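Notes from the Cheap Seats
Posted in December by the owner of this blog
14 comments | 3 shares

11:40 p.m.

Home from the Catterall, ears still humming, and I want to get this down before the internet tells me what I heard.

Stiltmont played the big room tonight. A year ago they were a duo with a borrowed drum machine, playing to the bar staff. Now they're "the band everybody is talking about," according to the poster, which was printed by the people selling the tickets. I paid 28 dollars, plus a fee for the convenience of paying it.

The press sheet says they've sold 3000 copies of the EP by hand. Maybe so. I've bought records out of trunks and off folding tables most of my life and I never met a band that kept a proper tally. The number always ends in zeros. The last one I remember, from a different band on the same stage, was 2000, and they broke up before spring with boxes of the thing still in somebody's garage.

The opener was Broltcombe, one person with a guitar and a loop pedal. I went in with my arms folded. I don't love loop pedals. You stand there for two minutes while a singer builds the thing you came to hear, and by the time it's built the song is over. The first three went just like that. Then the pedal quit, or got switched off, I couldn't tell from where I was, and the fourth song was plain voice and guitar and it was the best thing all night. Low tuning, a melody that kept ducking under the note I expected. I'd have bought a record of only that. The table had tote bags.

Stiltmont came on late. The new songs are bigger and I'm not sure they're better. There's a string part on the opener now, coming off a laptop, and every chorus arrives with the same swell, like a garage door going up. The singer has a real voice, I'll give them that, a dry alto with some gravel at the bottom, and when the band dropped out for the slow one I could hear what the fuss was for. Then the drums came back in and sat on it.

People around me were crying. I don't hold it against them. I cried at a worse show once, in this same building, when I was nineteen and had a fever.

They closed with the one from the commercial. Of course they did. Half the floor held up phones and the other half left to beat the line at coat check, and I was in the second half.

Played the EP once through when I got in, lying down with the lights on. It's a bedroom record and I mean that kindly. You can hear the room being small. Side two drags, and the hidden track is a minute of tape hiss that somebody was surely very proud of.

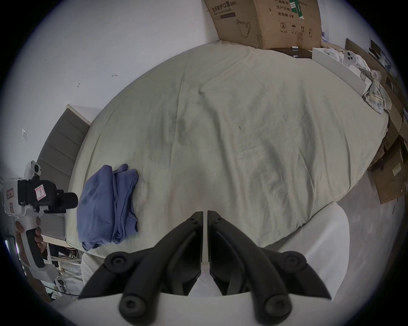
Things to check before I make up my mind

1. Whether the slow one is on the EP under another name. I think it's track four with new words.

2. Whether Broltcombe has anything out without the pedal. The card from the table just says "music soon," and I have a drawer of cards like that.

3. The Keserness date next month. Smaller room, no seats, better sound if they've fixed the left speaker. I said I wouldn't go. I'll probably go.

Share this entry (3) | 14 comments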